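# Tabletop charging

**Tabletop charging** is the practice of charging a smartphone or other small device at a desk, dining table or workbench, with the cable left on the surface between uses. It is distinguished from bedside charging, where the cable normally hangs from a nightstand, and from docked charging, where the device rests in a fixed stand. The practice is common in homes, shared offices and repair shops.

## Cables

A charging cable kept on a table is usually longer than one kept at a bedside, as it must reach from a wall outlet or power strip to the place where the user sits. The extra length tends to collect on the surface in loose loops. When the cable is pushed aside and pulled back many times a day, the loops cross one another and a tangle forms, often with the plug lying free at one end. Most such tangles are not true knots and come apart when the plug end is lifted and drawn back through the loops.

Tight bending near the plug is a frequent cause of wear. Household guides commonly advise winding the cable in wide turns and holding it with a soft tie — wire ties and rubber bands can press into the outer jacket.

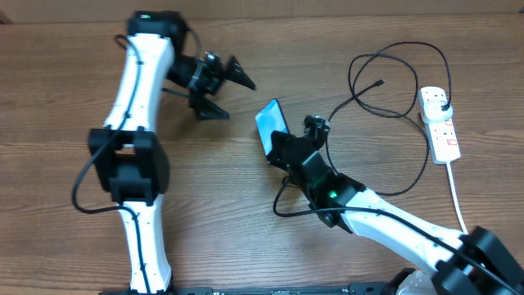

Wooden tabletops are widely used for this purpose. The material is gentle on phone cases, and a dark cable is easy to find against a brown grain. Unfinished wood can be marked by metal connectors dragged across it, and a coat of oil or varnish reduces this.

## Organizers

Several small makers have offered products for keeping cables in order on a table. The Trastby, introduced by the firm Utamness in January, is a weighted clip that holds the plug end at the rear edge of the table. The first production run was 400 pieces. A later version, sold under the name Qian, has 3 channels and measures 58 millimeters across. Stendance, a furniture workshop, makes a desk with a shallow groove along the back into which a cable may be laid.

## Care

Phones are best unplugged by gripping the plug itself. The tabletop should be wiped with a dry cloth after the cable has been removed, and liquids should be kept away from connectors. A cable with a split jacket or a loose plug should be replaced.

*Last revised Jul 12, 2019*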